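Simulated evaluation: effect of object-order randomization on grasp policies
Forum: Manipulation Methods - Results and Replication

jornthorpe_lab
Posted in November
8 replies

We are posting the outcome of our comparison for discussion before the written report is released. The same grasp policy was trained under 2 conditions. In the first, the objects on the counter kept a fixed layout. In the second, the layout was drawn again at the start of every episode. Each condition was evaluated over 125 episodes in the Kitell kitchen set, with a Panda arm and one language instruction per episode. The randomized policy completed 80 episodes. The fixed-layout policy completed fewer, and most of its failures were reaches toward the place where the target had stood during training.

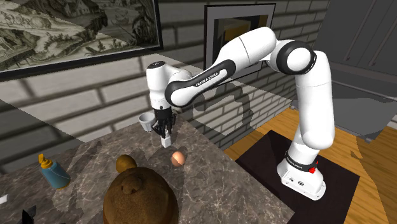 Ankica Kadrić does not accept that the comparison isolates layout. Her objection is that redrawing the layout also changes how often the target lies in the shadow of the arm, and that a policy reading only camera input may be gaining from the lighting variation alone.

jornthorpe_lab
The objection is reasonable. We did not hold the shadow conditions constant between the two training sets. We did hold them constant at evaluation, where the light source is fixed for all episodes.

umico_sim
Fixing the light at evaluation does not answer the question. The difference would already have been learned. I would ask for a third condition: fixed layout, random light.

maillard
I disagree with umico_sim on the priority. A third condition is welcome, but the larger problem is the success measure. The report counts an episode as complete when the object leaves the counter. Our group requires a stable hold and a placement, and our rates fall sharply when we apply that rule to the same policy.

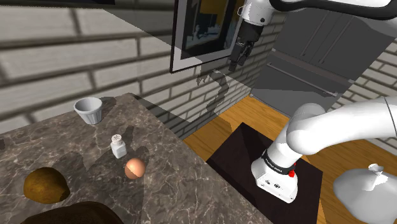 jornthorpe_lab
The success measure was chosen to match our earlier report, and we will publish both versions. On the third condition, we have now reviewed the stored episodes with the lighting question in mind. Cases such as the one attached, where the shadow of the arm covers the area of the shaker and the egg, are the ones we intend to label separately. Completion will then be reported for shaded and unshaded targets under each training condition.

umico_sim
That would satisfy me, provided the labels are assigned before the outcomes are read.

maillard
Please release the per-episode logs as well - the totals alone do not allow others to apply a stricter rule.

jornthorpe_lab
Agreed on both points. The logs will be posted in this thread with the labels.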